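Section 4: Packing Small Citrus into Bags and Gift Boxes

Welcome to the fun part! If you have worked through Sections 1 to 3, your Tunidik packing station is standing level, your scale reads zero and you have a pile of fruit waiting. This section covers sorting mandarins, filling a stand-up bag to weight, and laying fruit in an open box. Small citrus is a wonderful thing to learn on. It is sturdy enough to forgive a beginner, it smells terrific, and the rejects are lunch.

Before you start

You will need:
- your Tunidik station with the scale tray clipped in
- stand-up bags, 500 g or 1 kg
- folded white cardboard boxes, if you are making gift packs
- a soft dry cloth
- a bowl for fruit you set aside

Wash and dry your hands, and take off any rings with a raised stone. A mandarin peel looks tough, but a scratch you can hardly see will turn into a soft brown patch by the following week.

4.1 Sorting the fruit

1. Tip the mandarins gently onto the table in a single layer. Keep the drop low.

2. Pick up each one and turn it once all the way around. You are looking for splits, soft spots and any gray or green dust near the stem.

3. Check the stem end. A small, tidy stem spot is what you want. If a piece of stem sticks out, trim it flush with the snips from your accessory pouch (part 814).

4. Wipe off any dirt with the cloth. Don't rub hard - the shine comes from oils in the peel, and you want to leave them there.

5. Put anything doubtful in the bowl.

Note: Dimples are fine. A slightly pebbly peel is normal for mandarins and says nothing bad about the inside. Parveen Soomro, who tested this section for us with a whole harvest of backyard fruit, set aside half her first batch for being bumpy and then happily ate every one of them.

4.2 Filling a stand-up bag

1. Open the bag fully and push the bottom fold out with your fingers until the base spreads. Take your time over this, as a well-opened base makes everything after it easier.

2. Stand the bag on the scale tray and press TARE.

3. Add the fruit one piece at a time, setting the largest in the bottom corners.

4. Stop when the display reaches the net weight printed on your bag. Many citrus bags carry it on the front near the bottom. On bags with Chinese text, look for 净含量, meaning net content, followed by the weight.

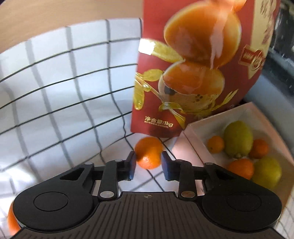

5. If you are a little under and one more mandarin takes you well over, swap a small one for a medium one. You'll get a feel for this surprisingly fast, and it becomes a bit of a game!

6. Press out the extra air with the flat of your hand, working from the bottom up, then close the top.

Caution: Never seal damp fruit in a bag. Moisture trapped against the peel is the quickest route to mold. If your kitchen is humid, leave the sorted fruit spread out overnight.

Note: Glossy bags slide on a smooth tray. The Brivex mat (part 76) keeps them put and rinses clean under the tap.

4.3 Laying fruit in an open box

A plain white box makes the orange color sing, and it is my favorite way to give fruit away.

1. Fold up the walls and tuck the corner tabs. Run a thumb along each crease so the sides stay upright.

2. Lay the first row against the long wall, stem ends down.

3. Set the second row into the gaps left by the first. The fruit should touch without being squeezed.

4. Lift the box an inch and tilt it gently. If anything rolls, turn that piece a little or trade it for a bigger one.

5. Leave the lid off until you are ready to go. Mandarins like to breathe.

Caution: Don't stack a second layer in the shallow Staltwood boxes. The walls are too low and the lid will bruise the top row.

4.4 Storing what you packed

Keep filled bags and boxes somewhere cool and out of the sun. In the refrigerator, use the crisper drawer and leave the bag slightly open. Look through everything every few days and take out any piece that has gone soft.

Fruit packed late in the season, say in April, tends to have looser skin and won't keep as long, so give that away first.

4.5 If something goes wrong

Bag falls forward: the base isn't fully open. Empty it and repeat step 1 of 4.2.

Scale shows E-57: the tray is not seated. Unclip it, wipe the four contact points and press it back down until it clicks.

Box walls bow outward: too many pieces in a row. Take one out and respace the rest.

Gift labels are covered in Section 5, with Gunnlaugur Ladefoged's templates for round and rectangular stickers.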